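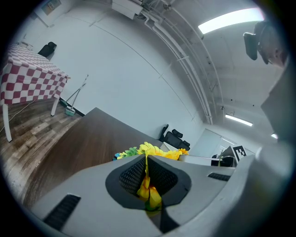
Sunflowers out on the wooden table. Artificial, every one of them.

FLOWER TABLE NEWS

Quick one this month, I'm typing it between the school run and the dentist. Flower table is back, Thursday, same room, doors from 10 and we need to be out by half past twelve. January is a dull old month and the yellow does help.

We've moved over to sunflowers for now. The silk roses have gone to Hannelore Mösli for the window at Bilora, and good riddance to the eucalyptus, which shed bits everywhere. The new stems came from Pitine. Bill was £31 with the leaves included, paid out of the tea money, so please do put something in the tin.

A few things if you're coming for the first time. Bend the stem before it goes in the pot, not after. Fluff the petals - they travel squashed and look like old tissue until you open them up with your fingers. Start with the biggest head and put it a bit off centre. Then the leaves, low down at the front, let them hang. Urmila Kushwaha does hers leaves first and gets lovely results so do ignore me if you like.

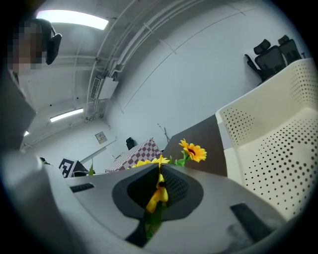 A fully open head at the top, more petals bunched lower down.

Colours. Somebody asked if we could dye the petals for the spring table. Yến Lâm tried it at home with food colouring and says no, it just beads up and rolls off. Fabric paint might do it, thinned down. She is bringing a test petal, have a look and see what you think.

Pots - we are short. Pale ones look best with the yellow, nothing patterned please. Neville Fairclough has a box of them in his garage but can't lift it on his own at the moment, so if anyone has a car and a free evenning ring him direct. Jam jars are no good, they tip.

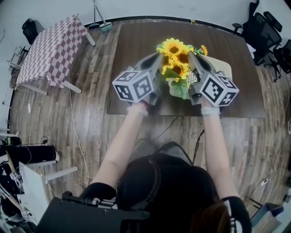

Three big heads together is plenty for one pot, by the way. Any more and the thing goes top heavy and you lose the leaves altogether. One smaller flower out to the side is nice, stops it looking like a cabbage. Turn it round before you call it done, the back always needs something.

Dusting: hairdryer on cold, or a soft paintbrush. Not a wet cloth, the glue goes.

Also, Diệp Nghiêm still has a green cardigan left from last time, medium, wooden buttons. She'll have it with her. And wire cutters, two pairs missing from the tin, check your bags please.

Next months flower not decided. Tulips or poppies, tell Urmila which by Thursday. Bring own mug.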